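3 min read

Hargate clothing bank to move into former shoe shop

The Hargate clothing bank will leave its basement on Iseck Road and reopen in January in the former Mac an tSaoi shoe shop, the town council confirmed on August 14, 2022.

The council has agreed to lease the building for $300 a month. The clothing bank gave out 2,458 items last year, most of them children's clothes and winter coats, and has had to turn away donations twice this spring for lack of shelf space.

The basement can be reached only by a flight of stairs. Parents with strollers have been leaving them on the sidewalk, and older residents have often sent someone else in their place. The shoe shop has a level entrance, a parking lot behind it and a bus stop across the street on the Bondton line.

Plain T-shirts and other basics will be kept at the front of the new space, sorted by size. Coats and shoes will go in the back room, where the old shop shelving is still in place.

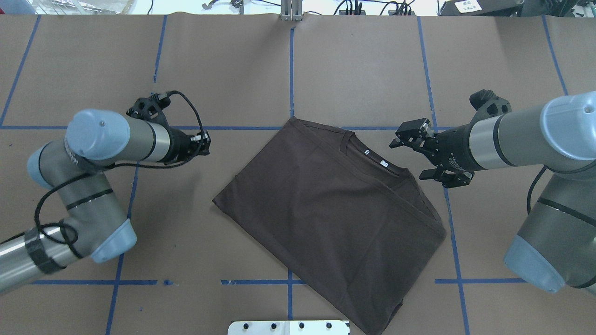 What will be accepted

The list of accepted items will change with the move. Clean T-shirts, sweaters, jeans, school clothes and coats are welcome in all sizes. Small holes and missing buttons are fine, as a mending table will be set up two afternoons a week. Bedding and curtains will no longer be taken. Residents can bring those to the transfer station in Bondton.

Donors are asked to fold clothes before dropping them off and to leave any size labels in. Bags should be handed in at the counter during opening hours and not left at the door overnight.
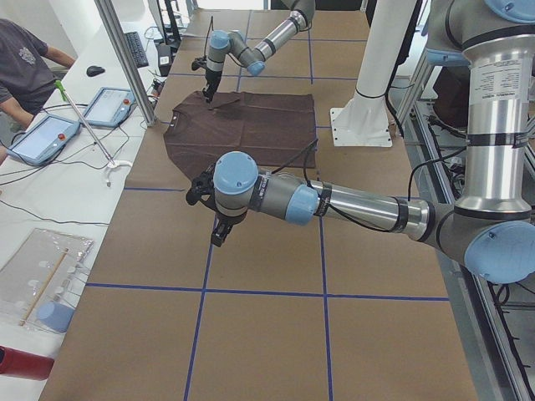
Hema Sundaram
Staff Writer

The shop has been vacant for three years. Work on the heating and the front window is due to start next month, and the council has set aside money for new lighting. Two fitting rooms will be added along the side wall.

A petition in favor of the move drew 221 signatures. A few neighbors raised concerns about parking, and the council said the lot has 60 spaces, most of them free on weekday mornings.

The Iseck Road basement will stay open on its current schedule until the end of the year. Visitors do not need an appointment or proof of income at either address.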